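Jirnik Sensory Story Kit – Classroom Edition

Product code: JSK-388
Status: In stock
Supplied by: Gudeta Learning Supply
Page updated: 14/03/2026

Overview

The Jirnik Sensory Story Kit is a read-aloud set for children aged four to nine who have sensory processing differences. It pairs a printed branching story with tactile page inserts and a set of choice cards. The reader pauses at marked points, and the child selects a card to decide which page comes next. The child does not need to speak to make a selection.

The story, "Monivley and the Long Way Home," was written by Amparo Apaza and has 19 decision points. Every route reaches a complete ending. The shortest route takes a typical adult reader six minutes at a slow pace. The longest takes 25.

The Classroom Edition replaces the earlier Home Edition binding with a lay-flat spiral and adds a second set of choice cards, so that two children can follow the same story side by side.

Contents

1 story book, spiral bound, 127 pages
2 sets of choice cards, 60 cards per set
8 tactile page inserts
1 card rail with non-slip base
1 visual timer card
1 reader's guide, stapled
1 zippered storage case

Book

Pages are matte card stock with rounded corners. The coating reduces glare under overhead lighting and can be wiped with a damp cloth. Text is set in 18-point type, with no more than four lines per page. Illustrations use a limited color range, and the background of each page is a single flat tint. Pages with louder events in the story carry a small gray bar in the top corner so the reader can give notice before turning.

Page size is 9 by 11 inches. The spiral is plastic-coated steel with closed ends. 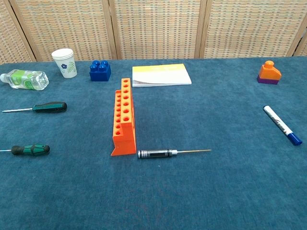

Tabletop with felt cover and folding divider.

Tactile inserts

Each insert clips onto the page it belongs to and can be removed without tools. Textures are brushed cotton, ribbed rubber, cork, smooth vinyl, corduroy, short-pile fleece, netting and fine-grit paper. The fine-grit insert is the one most often refused. The story reads correctly with any insert left out, and the reader's guide lists the page numbers affected.

The cotton, fleece and corduroy inserts are machine washable at 86 °F in the mesh bag supplied inside the case. Wipe the others clean and let them dry flat. Do not tumble dry.

Choice cards

Cards measure 3 by 3 inches and are laminated on both sides. The front shows a single picture, and the back carries the matching word and page number. Two or three cards are placed in the rail at each decision point. For children new to the format, Gudeta recommends starting with two.

A blank card template is available as a free download – it prints on standard letter paper and fits four cards to a sheet.

Compatibility

The card rail also accepts cards from the Dondis Daily Routine Set. The earlier Dondis cards with square corners fit the rail but stand slightly proud of the top edge. Home Edition inserts do not fit the Classroom Edition book, as the clip spacing has changed.

Specifications

Case dimensions: 13 by 10.5 by 3 inches
Weight, packed: almost 4 lb
Card rail length: 11 inches
Card thickness: 0.03 inch
Language: English (Spanish edition due in November)
Batteries: none required

Safety

Not suitable for children under three. Inserts should be checked before each use and replaced if stitching has opened or an edge has lifted. The kit is an educational product and is not a substitute for an occupational therapist's assessment.

Replacement parts

JSK-388-C: choice cards, one set
JSK-388-T: tactile inserts, full set of eight
JSK-388-R: card rail
JSK-388-G: reader's guide

Inserts are not sold individually. The book is not available as a separate item.

Ordering and returns

Schools and libraries may order by purchase order. Orders placed before noon ship the next working day. Unopened kits can be returned within 30 days. Opened kits are accepted only if a part is missing or damaged on arrival – quote the lot number printed inside the case lid when contacting Gudeta.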